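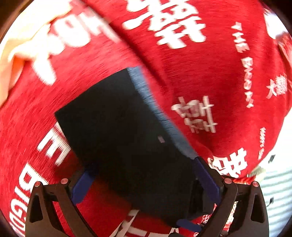 The Cullton Clothes Swap: Your Questions

September | By Ginevra Piras

Home Swaps Mending Find us

Print this page E-mail this page

What can I bring?
Anything clean that you'd be happy to hand to a friend! Coats, jumpers, school shirts, party dresses you wore once and never again. Up to 20 items each, please. Shoes are fine in pairs. We can't take underwear or swimwear.

How do the tokens work?
One item in, one token out, and one token buys one item. A winter coat earns 2, and costs 2 if you're taking one home. Leftover tokens stay good for the next swap, so hang on to them.

Is printed clothing welcome?
Very much so, and it goes fast. Old tour shirts, club tops, big slogans, we love the lot. Wash prints inside out on a cool setting before you bring them, and keep the iron off the lettering. I have a real weakness for red and white myself, and the big white lettering in the picture are just the sort of bold print that stands out from the far end of a rail. Small cracks in a print are fine, but peeling ones are better off in the mending box.
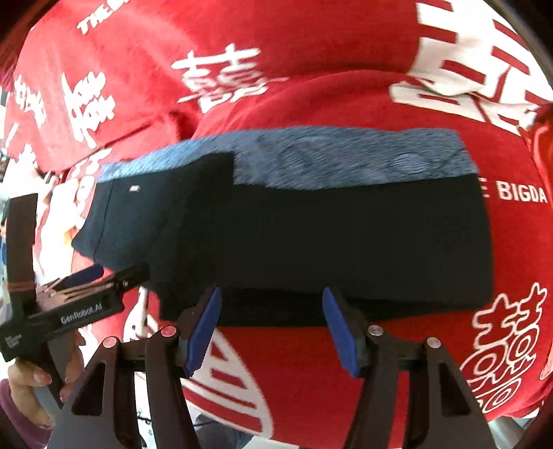

Sizes are the thing people ask me most about, and my advice is to ignore the label and hold the garment up against you. Makers all measure differently, and older clothes come up small. If you're bringing something without a label, pin a note to it with your best guess. Fold it as well, like the dark one lying on the red cloth, and it will be much quicker for us to put out.

How busy does it get?
Busy! Last time 200 of you came and 1,656 items changed hands, which is our best yet. Doors open at 10am and the first hour is a bit of a scrum, so come after lunch if you like room to browse.
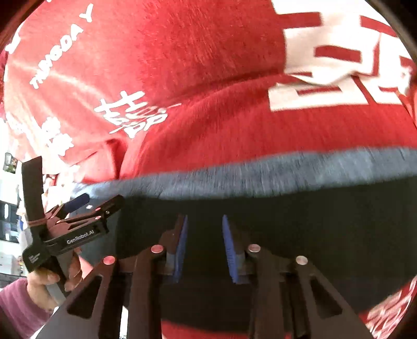
Red sweatshirt with white printing.

Can I try things on?
Yes, there are curtained cubicles by the Tranen Street door, and a long mirror beside them.

What happens to the leftovers?
Good pieces are kept for the next swap. Worn-out cotton gets cut up for the rag rug group, who always want more blue.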